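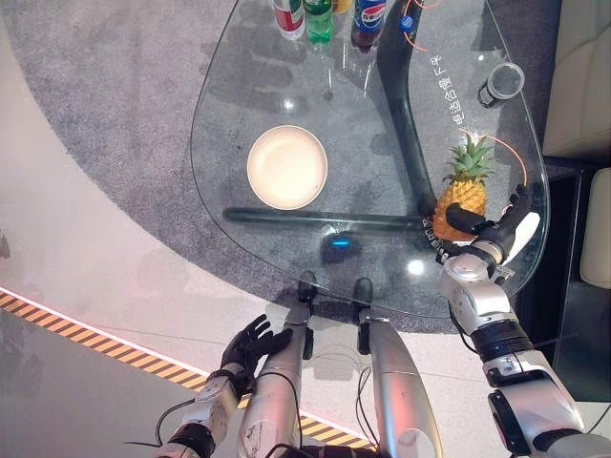
A glass coffee table with a plate on it.

Coffee table

A coffee table is a low table that sits in front of a sofa or between a few chairs, and I've been writing this entry on and off since November, mostly with my feet on mine. It holds cups, books, remote controls and whatever came out of your pockets. In some homes it's called a cocktail table, though my neighbour Matilde Coelho says she has never once had a cocktail at hers!

Height and size

Most people like the top level with the sofa seat or a touch lower. Mine is 40 centimetres high, which suits me, but Usman Gondal (he's very tall) finds it hopeless and balances his tea on the sofa arm. Length is a matter of taste. I'd go for something a bit over half as long as the sofa, and leave enough of a gap for your knees – mine have met a lot of table corners over the years.

Low furniture has to get along with everything else in the room too, the television unit most of all. If both are the same height the room feels calm, and if they aren't you stop noticing after a week or so.
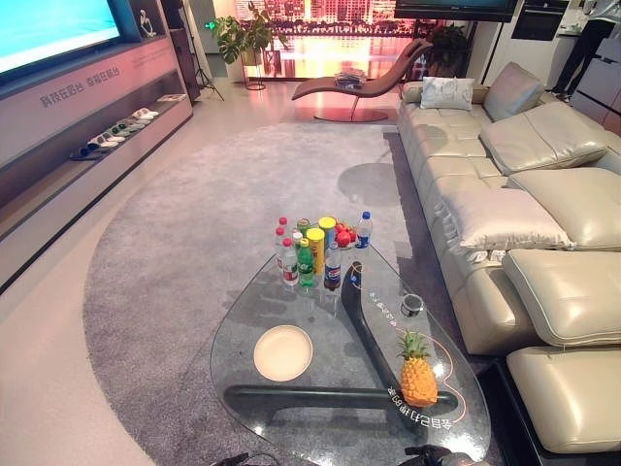 Shapes and materials

Round and oval tops are kind to children and to anyone walking about in the dark. Square ones suit a corner sofa. Then there are the odd shapes, teardrops and soft triangles and so on, which I used to think were silly and now rather love.

Wood is the usual choice and forgives a lot. Stone is handsome, but you'll want help getting it up the stairs. Glass makes a small room feel bigger and lets a nice rug show through, and the price you pay is fingerprints, so keep a soft cloth handy.

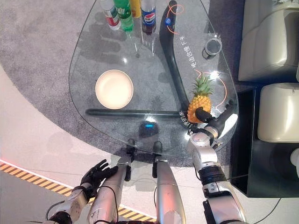
I wipe with warm water and a drop of vinegar, then dry it straight away. Sidra Swati swears by old newspaper, and we've agreed to differ. Whatever the top is made of, coasters help, and so do felt pads under the feet if you've got a hard floor.

See also: side table, footstool, nest of tables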